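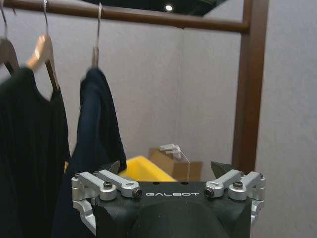
Progress report to Drundow, second period
Garment handling work, Woltatham site
Prepared by Alfie Dobson
June 24, 2018

Summary

We lost most of two weeks to a gripper fault. The arm is running again at reduced speed. The hanger task is behind plan and the folding task has not been affected. No one was hurt.

What happened

On the morning of the fault the arm was taking shirts off the rail and placing them back. At cycle 3,819 the gripper closed on a hanger hook, reported a good grasp, and began to pull away. The hook had not cleared the rail. The arm kept pulling for just over a second before the force limit tripped. By then the rail had lifted at one end and the rack was leaning toward the operator's side. Helge Halvorsen pressed the emergency stop and held the rack until a second person came over.

The rack and the clothes were fine. The left finger linkage was bent slightly and would no longer close square.

Cause

There were two problems. The force limit had been raised in June to get past false trips when heavier garments swing, and it was never put back. Separately, the grasp check only looks at finger position. A hook jammed against the rail gives the same reading as a hook held properly, so the software had no reason to stop.

I signed off on the higher limit. It should have gone through a written change and it did not.

What we have done

The force limit is back at its original value. The linkage was replaced with a part from Manurung, which took 13 days to arrive. The rack is now fixed to the floor, and the operator's stool has been moved outside the reach of the arm. Any change to a limit now needs two names in the log.

Helge has added a short upward lift before the pull. If the load does not drop as expected, the arm opens and backs off. So far this has been tried on shirts and on folded trousers. Dark garments hung close together are still a weak point, as the camera sometimes takes two of them for one.

Costs

The replacement part and shipping came to 2,000 dollars, paid from the repair line. We are not asking for more money this period.

Next period

Run 2,000 cycles at reduced speed with the lift check on. If there are no bad pulls, return to normal speed. The visit from the Lumambridge team should move back until that run is finished. Please let me know if the later date is a problem on your side.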